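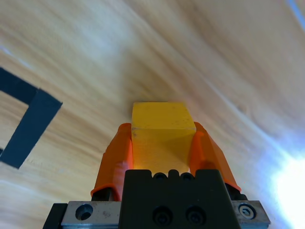 SASDALE, 8 Dec 2019

The residents of Sasdale have been offered many things to do on a winter weekend, most of them involving soup. This year they can also watch painted wooden cubes being put on top of each other.

The block-stacking table opened at the Softić hall with a bare wooden top, a square of black tape and a box of old toy blocks from Wostmont, a toy store that closed in May and left behind more cubes than anyone had asked for. The rules fit on an index card. Build inside the tape. Keep it standing. Do not lean on the table. 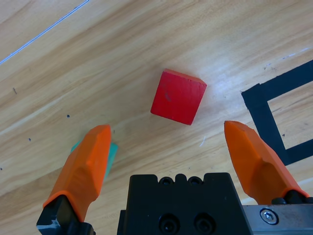
Red goes first

Ľubica Šimko, who wrote the index card, wants red at the bottom, yellow above it and green on top. Asked why, she said that was the order she liked. A rival school of thought in nearby Stirov puts green at the bottom, and letters have been exchanged.

The cubes have had a long life and look it. The red one has a small dark blemish on its top face, and the yellow one has picked up a few specks. Šimko has turned down 2 offers to repaint the set, one of them from her brother.

Neatness is a touchier subject. A yellow cube sitting off to the left of the red one, with part of it hanging over the side, is allowed under the card as written. Purists would like the card rewritten before green gets anywhere near it.

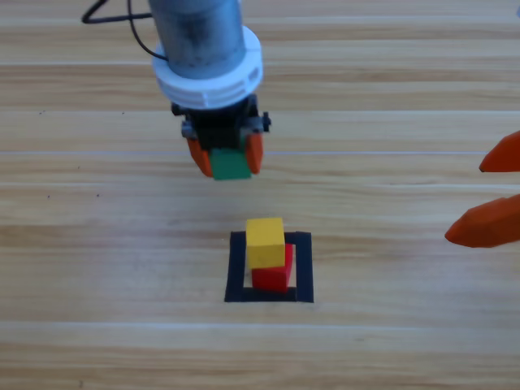

Hours and admission

The table is open until 5 each afternoon. Admission is free, and there is soup.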